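Search this forum
Go
Advanced search
Print this thread | E-mail this thread

Bedding and Linen > Folding and storage

Small blankets that won't stay folded

wuldale_flats
2023-09-18
I've got a greyish-brown blanket that lives on the kid's bed. It's the soft fuzzy kind and it never folds flat. I do halves, then halves again, and one side always ends up thicker than the other. By the time I've put it on the shelf the top layer has slid out past the rest. The sheet under it is the yellow one with the bears on it, and I don't know if folding on the bed is part of the problem. Do I need a table, or am I doing the fold wrong?

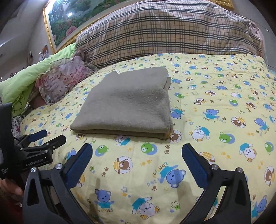 I've also tried rolling it. A roll takes up more of the shelf than the stack does, and it comes undone when someone pulls out the one beside it. The shelf is 20 cm high, so whatever I do has to fit under that.

Bideo
Fold it on the bed. A table is too narrow for most blankets and you end up with one end on the floor. Pull the sheet tight first. If the sheet is bunched, the blanket will follow it and you'll get a lump in the middle.

For the uneven sides, fold in thirds along the long edge, then in half. Thirds put the loose edges inside. With halves they all finish on the same side, and that's where yours is coming apart.

kettle_and_peg
I don't agree about thirds. On a thick blanket thirds give you a fat stack that wants to spring open. I've used halves for 19 years and they sit fine if you run your forearm along each fold before you make the next one. The trick is lining up the corners, and most people skip that on the second fold.

Bideo
Depends on the blanket. Thirds for anything fuzzy, halves for cotton. Fuzzy fabric grips itself, so it won't spring open.

kettle_and_peg
Mine are fuzzy.

wuldale_flats
Tried thirds this morning. The edges are neater but it's taller. It fits the shelf with 2 cm to spare. I'll leave it a week before I decide.

The other thing on that bed is a plaid blanket, beige and cream with a bit of pale orange. It's a lot bulkier and I've mostly given up and bundled it. Open to ideas on that one too.

lint_tray
Put the bulky one on the bottom and the small one on top. If you stack them the other way the small one gets squashed and picks up creases you can't get out. I keep 11 blankets in one cupboard this way and colour has nothing to do with the order, only weight.

Knits shouldn't be hung over a rail, either. I left one on a rail from February until winter and it stretched along the fold line. It never went back to square.

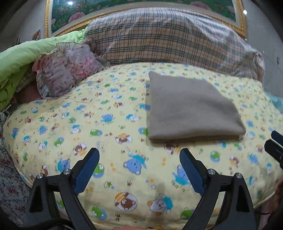
Does a fuzzy knit need to be washed before it goes away for the summer?

Wash it if it's been in use, even when it looks clean. Skin oil and crumbs bring in moths. Cool wash, gentle cycle, dry it flat, and don't fold it until the thick edges are dry right through.

Bideo
Agree with that. I'd add a cotton bag, not plastic. Plastic traps any damp that's left.

kettle_and_peg
I use plastic tubs and have had no trouble, but our place is dry. Near the coast I'd go with cotton.

lint_tray
For the pilling, a fabric comb works better than the battery shavers. Go one direction only and do it on a flat surface, before folding. Don't press hard near the hem or you'll pull the stitches.

wuldale_flats
OK, I've got a comb somewhere. Will do the grey one first and see how it looks. The plaid can wait until I've cleared the bottom shelf.

Print this thread | E-mail this thread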